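Two Arms, One Table: Shared-Workspace Planning for Kitchen Tasks
Group report, Brenda Vergara and Malte Fröhlich
November 16, 2019

1. What we set out to do

Our task was to write the software that lets two robot arms work over the same table without hitting each other. The arms and the driver layer were given to us. The planner, the locking scheme and all the bugs described below are our own work.

We called the program Sindlow. It has 3 parts: a task list, a planner that turns each task into a path, and a referee that decides which arm may enter which bit of table. The referee was meant to be the easy part and took most of October.

2. Dividing up the table

Our first version gave each arm its own half. Collisions stopped at once, as did anything that needed both arms. The second version treats the table as a grid, and an arm has to reserve a square before its gripper may go over it. We marked the squares on the cardboard with blue tape so that we could compare what the referee believed with what was going on in front of us. The two accounts did not always agree.

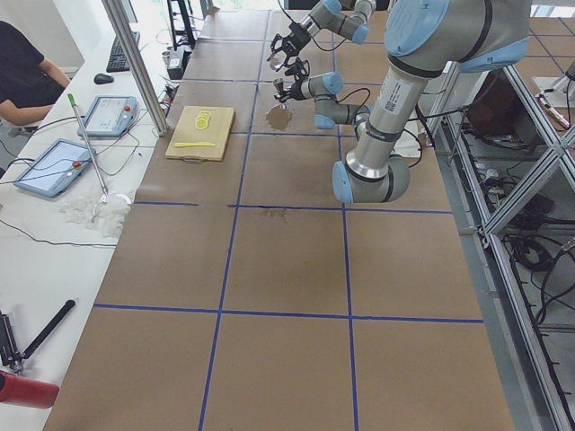

Figure 1. Both grippers over the far half of the taped grid, the nearer one holding a small silver cylinder. Chopping board and lemon slices to the left.

Reserving squares for the gripper alone leaves out the rest of the arm. An elbow can hang low over a square that its owner never asked for, and the referee will happily let the other arm in. We now project every link down on to the grid and reserve the lot. This is safe and rather greedy: one arm reaching across can end up owning most of the table, while the other waits politely until its request times out.

3. Tests

We ran 900 random pairs of goals in simulation. With gripper-only squares, 56 of them ended with the arms touching. With whole-arm squares none did, but 39 ended in deadlock, each arm holding a square the other wanted. Malte's fix makes the arm with the shorter path back up and ask again. Brenda's fix was to swap the order of the task list, and it cleared more of the deadlocks with far less code. Both are in the final version, for the sake of the group.

4. Left undone

The referee knows nothing about objects. A held item sticks out below the gripper and ought to be added to the arm's outline, but at present the planner adds a fixed margin and hopes. Spills are likewise outside its view of the world. Planning also slows down badly when both arms ask for paths at once, as the two requests share a single thread. We know where the change should go, and have left a comment there.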